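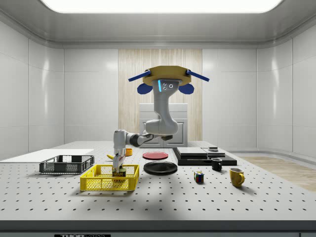 *Simulated workspace with ceiling light panel and arm mount.*

# Drornley court rulings: data card

Last touched May 28, 2025. Maintainer: Leire Lozano. Read the "Known problems" section before you cite a number from this.

## What is in it

Published rulings from the Drornley appeals court in cases where the defendant held, or used to hold, elected office. There are 345 rulings, one row each, in `rulings.csv`. The full text of each is in `text/`, named by docket number.

We typed nothing by hand except the fields marked `manual` in the column list. Everything else comes off the court's own bulletin, and you should trust it about as much as you trust the bulletin.

## Columns

| column | source | notes |
|---|---|---|
| `docket` | bulletin | unique, after we fixed two duplicates |
| `filed` | bulletin | blank in 24 rows |
| `decided` | bulletin | date of the session, may differ from date of release |
| `panel` | bulletin | surnames only, spelling varies |
| `author` | bulletin | the judge who signed first |
| `motion_type` | manual | see below |
| `outcome` | manual | granted, denied, partial, returned, unclear |
| `substitute` | manual | 1 if an alternate judge sat |
| `office` | manual | highest office held by the defendant |

`motion_type` was coded by Sharon Kariuki and Rigoberto Villalobos working separately. They disagreed on 64 rulings. Azadeh Taheri settled those, and her choice is what you see. The original pair of codes is in `coding_raw.csv` if you want to argue with her. Some people have, and in a few cases I think they have a point.

## What the court says versus what we have

The court's press office says the bulletin is complete. I don't believe it. Docket numbers are supposed to run in order, and there are gaps in nearly every term. The clerk's answer when Eliseo Camacho asked was that numbers get assigned and then "released" when a filing is withdrawn. Maybe so. The gaps are larger in election years, and the clerk had no answer for that.

We list the missing numbers in `gaps.txt`. A missing number is not proof of a sealed case. It is a missing number. Please don't write a headline off that file alone.

## Known problems

- `decided` can't be used to measure how long the court sat on something. Rulings get dated to the session where the vote happened and may be posted much later. The Barrera ruling is the one everyone brings up, and it is far from the only one.
- `outcome` flattens things. A habeas motion denied on the merits and one thrown out for a missing signature are both `denied`. We tried splitting them and the coders could not agree often enough to make it worth keeping.
- `author` tells you who signed first. It does not tell you who wrote it. Clerks write a lot of these.
- `substitute` is undercounted. The bulletin stopped marking alternates for part of the period and we only caught the ones named in the text.
- Grerville cases moved to a different court partway through, so any drop in rulings from there is an artifact.

## Claims we have seen made with this data

The Julteo newsletter reported that former officials win on appeal twice as often as everyone else. This set has no "everyone else" in it. There is no comparison group, and we never said there was. We wrote to them and got a polite reply and no correction.

A campaign mailer used the `office` column to say one party gets softer treatment. Party is not in the data. Somebody added it, and they haven't shared how.

## Rebuilding

```
make fetch
make parse
make check
```

`make check` will fail on the two dockets we patched by hand. That's expected, the patch is in `fixes.csv`. If it fails on anything else, the bulletin has changed its layout again, so open an issue and attach the log.

The next pull is planned for June, if the court's site stays up long enough to finish one.

## License and contact

Court text is public record. Our coding is free to use with credit. Send corrections as an issue with the docket number and the page of the ruling you're reading from. Corrections without a page number will sit there until someone has time to look, and that can be a long while.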